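Sorting Blocks and Boards: Frequently Asked Questions

Ploltdale Toy Library, Girbridge branch

Questions about loans, cleaning and missing pieces come in most often before the April changeover, so the answers have been put on one page. Queries not covered can be left at the desk for Siham Kanaan, who keeps the catalogue.

What does a block set consist of?

One bag of coloured plastic blocks, one wooden board and one contents card. The blocks come in several shapes and colours. The contents card states the number of pieces in that particular set, as sets differ.

Is the board part of the loan?

Yes. It carries the same catalogue number as the bag and must come back with it. A bag returned without its board stays on your account as an open loan.

Why do the boards look different from one another?

They are solid wood and the grain varies. Some are nearly plain. Others have a band of darker, swirling figure or a small knot. Neither is a fault and neither needs reporting. Report a split, a raised splinter or a board that rocks when placed on a flat table.

Which surface should the board stand on?

Any flat, level surface larger than the board. Perforated tables are suitable, but the holes collect crumbs and grit, so wipe the table first. Grit under the board will mark its underside.

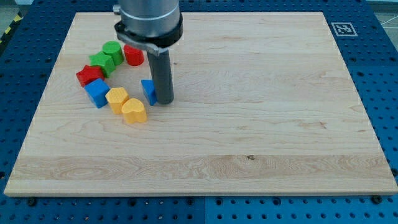

Blocks on a pale wooden board, including green and red cylinders and star shapes.

Do the blocks have to be sorted in a set order?

No. The usual methods are by colour, by shape, or by both together. Sorting by shape alone is generally the easier start, because a star and a cylinder can be told apart by touch. Sorting by both needs more room, and younger children may lose the rule halfway through. Begin with two shapes in two colours and add to them later.

Should the cylinders be stood up or laid down?

Stand them on a flat end. Laid on their sides they roll, and a board without a rim will not stop them.

How are the blocks cleaned?

Warm water, a little washing-up liquid, a soft cloth. Rinse and dry with a towel. Do not use the dishwasher: the blocks can warp, and a warped star no longer sits flat. Bleach is not to be used on any part of the set.

How is the board cleaned?

Wipe it with a cloth that has been wrung out well, then dry it at once. Never soak it. Stand it on its long edge, away from radiators, until the surface feels dry — both faces need air. Oiling is done at the Talpur store and should not be attempted at home, as some oils leave a sticky film that picks up dirt.

What if a block is lost?

Write the shape and colour on the contents card and hand it in with the set. Spare blocks are held at Talpur in most shapes. Sets with more than 2 blocks missing are withdrawn until they can be made up again.

Can sets be returned to another branch?

Ditstead and Girbridge both accept returns. Talpur is a store only and has no public desk.

Can I book a set for a group session?

Yes, for up to 90 minutes in the Girbridge play room. Ask Rima Moussa for the booking sheet. Set 641 is kept for use in the building and cannot be taken home.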